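4. Equipment Budget

Prepared by Krishnamoorthy Thampi and Anil Unnithan

The Bunard project needs a mobile arm that can open a front-loading door, reach into the drum and transfer cloth items. Total funds are $3000. The base is already in the lab, so only the arm, gripper and sensing are costed.

Two arms were compared. The Nuvirent unit fits the budget but has a short reach. The Cludgate unit reaches 93 cm and leaves less for spares. We selected Cludgate - a stacked machine has one door above the other, and the short arm would need a lift column we did not price.

Reserved amounts:
Gripper finger pads, two sets: $100
Cable and connectors: $18

The wrist camera is on loan and is not charged to the project. Depth readings through tinted door rims and on perforated steel should be tested before any sensor is bought. Base paths must also keep clear of the fire extinguisher box to the right of the stacked unit.

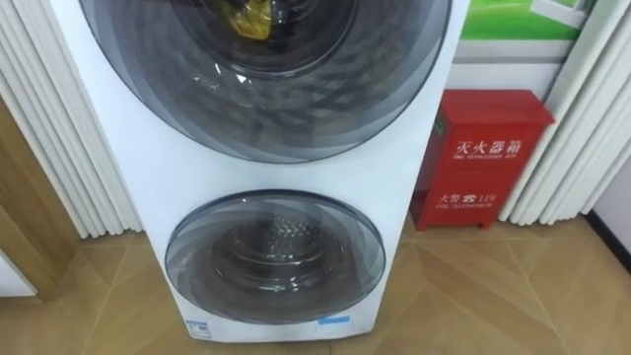

5. Open Items

Kandasamy quote for the gripper - pending.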